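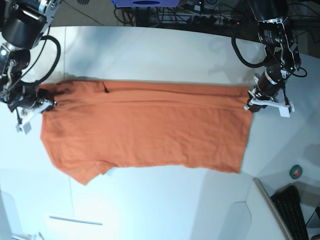 T-Shirt Drawer Clear-Out, the Photos
Posted Sep 4, 2026
Filed under: Laundry, Closets, Small Wins

So I finally did the T-shirts! If you've been reading since June you know I've been threatening to, and you also know the drawer had reached the point where I had to hold everything down with one hand and shove with the other to get it closed. Forty shirts came out of it. Forty! I wear maybe the same six, and the rest have been living in the dark getting creases that no amount of hanging in a steamy bathroom is going to fix.

I've put the pictures up more or less in the order I got to things, with a few notes for those of you who asked how I fold. Please don't expect magazine closets. I own a lot of shirts with paint on them and I'm keeping most of those.

The pile
Everything out of the drawer and onto the bed, which I recommend doing in the morning so you can't give up and go to sleep. I found two pillowcases in there too, and a swimsuit top I'd already replaced.

The sideways start
I lay a tee out lengthwise across the table, neck at one end and hem at the other, and pull it taut by the corners along the far edge before I do anything else. The orange one was first up. It's soft old cotton and it wrinkles if you look at it wrong, so it got extra pulling!

Sleeves
Sleeves never lie where you want them. I used to fuss with each one, and now I let it flop out and tuck it in on the first fold. If the hem of the sleeve makes a funny corner, give it one smooth with your palm and move on.

First fold
Side to the middle, sleeve back over itself. I go a little past the middle on the wide shirts (my Primbridge ones are practically square) and a little short of it on the skinny ones.

Second fold
Other side over, and now you've got a long strip. Run your hand down it. My grandmother did this with such a snap that you could hear it from the hallway, and I can't do it, I've tried.

Thirds
Fold up from the hem, stop an inch short of the neck, then fold again so it stands by itself. If it falls over, it's usually a thin shirt and it needs one more fold. I had a whole row of floppy ones and ended up leaning them against a sweatshirt.

The Handthorpe shirts
I have one from every year of the Handthorpe street fair that I've been to, and they get worse looking every year and I love them. The lettering on the oldest has cracked so badly it says something else now. All staying.

Work shirts
Kept these together at the back of the drawer, folded bigger and not as nicely. There's one with a stain down the front from when I did the porch steps, and I still reach for it every time I mow. Holes under the arm are fine for mowing.

The "someday" stack
You all have one, I know you do. Mine had a shirt I've never worn outside the house and a shrunken one that fit me for exactly one summer. I tried them on in front of the mirror, said a few things, and put them in the bag.

Out the door
19 shirts went. The good ones are headed to the swap table at Fetau Hall, and the sad ones got cut up for rags. I did the cutting with kitchen scissors and now I need new kitchen scissors.

Rags
Cotton tees make the best window rags, better than anything I've paid for. Cut off the seams first or they leave streaks. I fold these too, which my family thinks is hilarious.

Back in the drawer
Everything standing up in rows, darks on the left, lights on the right, orange and red along the front where I can grab them. I can see every single shirt without lifting anything, and I've opened the drawer a few times today just to look at it.

The gap
There's room left over. I'm trying very hard not to fill it. (I've already seen a striped one in the window at Hegde's, so we'll see how long that lasts.)

A couple of things people asked me last time:

No, I don't iron them. I pull them flat while they're still a touch warm from the dryer and that does most of it. If a crease is really set in I'll spritz it with plain water, smooth it by hand and leave it lying on the table while I do the next few.

The whole job took me 2 hours, and that's with a long coffee in the middle and a phone call I took sitting on the pile. Folding went quicker once I had a rhythm. It was the deciding that ate up the time.

And for whoever wrote in about rolling: I used to roll! It's great for a suitcase. In my drawer the rolls came undone every time I pulled one out, and I was back to the one-hand shove inside a week. If yours stay put, keep rolling and tell me what you're doing differently.

Next up is the sock basket. There are 14 socks in there with no partner, and I've checked behind the washer twice. I'll post pictures when I've worked up the nerve, probably after the weekend.

Older galleries: Linen Shelf | Coat Hooks | Under the Sink | The Junk Drawer, Part Two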